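Can a flip-flop strap be put back in for good, or am I wasting my time?

Posted in Shoes & Clothing Repair

harborlight57

I have a pair of rubber flip-flops, green see-through soles with white straps, that I bought at a Gornasis outlet two summers ago. The strap came out of one of them in February, indoors, walking from the couch to the fridge. I pushed it back through and it lasted until the mailbox.

Everything I read says to use a bread bag clip. I have tried the bread bag clip. It dug into the bottom of my foot and then it snapped. I've also read about hot glue, super glue, a washer, fishing line and a zip tie, and every one of these comes with a person swearing it held for years. I doubt that very much. Has anyone fixed one and then walked a real distance in it? I'm also wondering if the Avance repair kit is worth the money or if it's the same washer in a nicer bag.

dulcimer_pat

Just get new ones. They cost less than lunch. My sister glued hers and it came apart at the pool and she had to walk back over hot concrete. Never heard of the Avance one but I wouldn't trust it.

oldsolesrepaired

I'd be suspicious of the "held for years" crowd too. Most of them fixed the shoe, took a picture of it, and bought another pair by June.

First find out what failed. Take the strap all the way off and look at the plug, the little disk on the end that sits under the sole. If the plug is whole and the hole has stretched, you have a chance. If the plug has torn off the strap, no glue I've tried on soft rubber was worth opening the tube for. Super glue dries stiff and the rubber bends, so it cracks at the first step. Hot glue peels off like a sticker.

For a stretched hole, use a flat rubber or nylon washer, a bit wider than the plug. Metal works but it wears through thin soles and clicks on tile. Wash the sole with dish soap and let it dry overnight. Then:

Lay the flip-flop on a table by itself, with the strap off to one side.

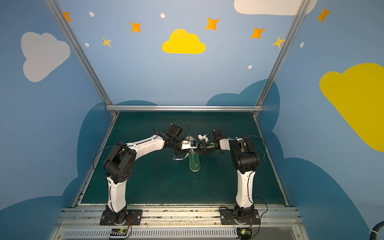

Rub a drop of dish soap on the plug and feed it down through the hole from the top. It will fight you. Pinch the plug into a fold and pull from underneath with pliers, the kind with smooth jaws if you own them, as the toothed ones chew up the rubber. Slide the washer over the plug from below so it sits between the plug and the sole. Wipe off the soap or the whole thing will creep right back out.

Mine took up to 30 minutes for the first shoe, most of it swearing at the plug. It has done the dog walk every morning for 17 days. I won't claim more than that. I wouldn't take it on a boat dock or a trail, and I wouldn't run in it.

As for the kit, I bought one. It was washers and a plastic hook. The hook was handy but a crochet hook does the same job. Check the hardware aisle before you pay for shipping.

wisovberg_beachbum

Mostly agree with the above, except the soap. I use warm water and no soap at all and leave the strap sitting in it for a few minutes so it softens. Soap gets down in the hole and you can't wipe what you can't reach.

Also look at the side holes while you're at it. When the toe one goes, the others have usually had the same wear. I fixed the front on mine and the left side popped out on the way down the Wisovberg steps, so I'm not sure how much I really fixed.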